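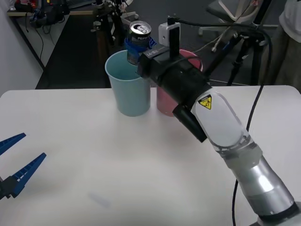

Monthly walkaround for the two-arm table at the Plumport shared workshop, September, done by Moushumi Bhattacharjee with Chaminda Debnath reading the list aloud in his airline voice. Power on at 8, arms homed, then the soda can job with the blue and pink cups. Comments go beside the item, and "fine" is not a comment.

1. Emergency stop within reach of the operator
Pass. Reach is now measured from the stool, after last month's debate.

2. Warning sticker on arm present and readable
Pass. Yellow triangle, upper end of the white link.

3. Protective sleeve
Pass. No tears found by hand. Chaminda checked twice – he paid for it.

4. Cables clear of arm travel
Fail. The camera cable loops over the arm, and a black power cable hangs off the far edge of the table. Clip both before Wednesday.

5. Floor behind table
Fail. Cables near the white chair. See also every previous sheet.

6. Grip holds on power loss
Not tested. Needs the Trilonlow script, which lives on Chaminda's other laptop.

7. Tabletop
Pass, with smudge.

Arm log entry 1010. Recheck items 4, 5 and 6. – M.B.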